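Ticket: Checkout adds postage twice on mixed baskets, and the stock count has gone daft
Shop: Plillholm Bedding and Linens
Opened by: Shabani Minja
Opened: 30 November 2025
Plugin: Costberg shipping rates
Status: Part fixed, still watching

Original message

Hello support folks, me again, sorry! I've got two things going on and I can't tell if they're the same thing wearing different hats, so I'm putting them in one ticket and you can split them up if you'd like.

First one. When a customer puts a sheet and a tablecloth in the same basket, Costberg charges postage for each, as if they were going in separate parcels. Two sheets together are fine. Two tablecloths together are fine. It's only when you mix them. A lady in Clukarden rang me up about it (very nicely, I have to say) and I've refunded her the extra by hand, but I can't keep doing that in the run-up to Christmas.

Second one. My stock page says I have 1,705 pillowcases. I would love to have 1,705 pillowcases. I don't know where I'd put them.

What I've tried so far: logged out and in again, cleared the browser, tried it on my phone with the wifi off, and switched Costberg off and on. With Costberg off the postage goes back to the flat rate and only charges once, so I'm fairly sure that's where the trouble is. The pillowcases didn't budge through any of it.

Update 1

Thanks for the quick reply. You asked which shipping classes I've got set up. There are 4: Small, Bedding, Table and Bulky. I only remember making three of them. I had a look and Table was added when I imported the Gachanja supplier list back in February, so every tablecloth has been sitting in its own class since then, and I never noticed as hardly anyone bought one until the autumn.

You also asked for the import file. Attached to the email, not here, as the ticket form only takes files up to 500 KB and mine's a whopper. It's the one with all the capital letters in the name.

Update 2

Right, I moved all the tablecloths out of Table and into Bedding as you suggested, using the bulk edit thing. It did the first page and then stopped. No error, just went back to the product list looking pleased with itself. I did it again and it did the next page. So it seems to be doing 30 at a time, and if you don't know that you'd think it had finished. Could you put a note about that in the help pages? I nearly came back here to tell you the fix hadn't worked.

Once I'd clicked through the lot I made a test basket with one double sheet and one tablecloth, and it charged me postage once. Hooray! Then I tried it as a guest in a private window and it charged me twice again. Less hooray.

Update 3

Your colleague was spot on about the saved rates. There's a box in the Costberg settings, right at the bottom under the bit about customs forms, called "Remember quotes for guests", and it was holding on to the old prices. I pressed Clear, waited for the spinner to go, saved, and tried the guest basket again. One lot of postage. I've tried it on three different baskets now, including a really silly one with a bolster in it, and they've all come out right.

I've left the remember box unticked for now. The checkout feels a touch slower without it, but I'd sooner have slow than wrong — at least until the new year.

I also deleted the empty Table class, and then panicked that I shouldn't have, but everything still loads.

Update 4

Pillowcases. I've gone through the stock history the way you showed me, and the jump is on a single line with "import" next to it and no user name. The number matches the supplier's item code for that pillowcase, so it's been reading the code column as the quantity. Mystery solved, I think, and all my own doing, as I must have lined the columns up wrong on the matching screen. I've typed in the proper figure by hand.

What I'd still like to know is whether it'll happen again the next time I bring in a Gachanja list, or whether the importer remembers the way I matched the columns last time. If it does remember, how do I make it forget? I've got their spring prints to load and I'm not touching that button until I hear from you.

Please leave the ticket open till then. Ta very much, Shabani
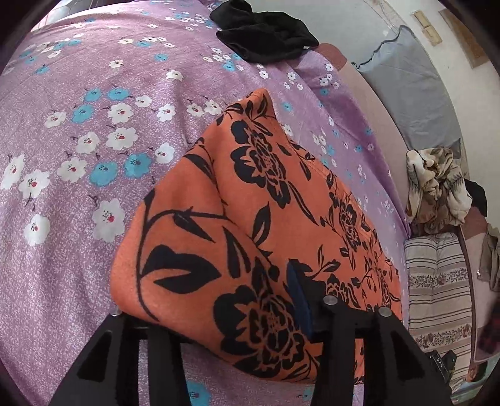
Photo: Shabani Minja / Plillholm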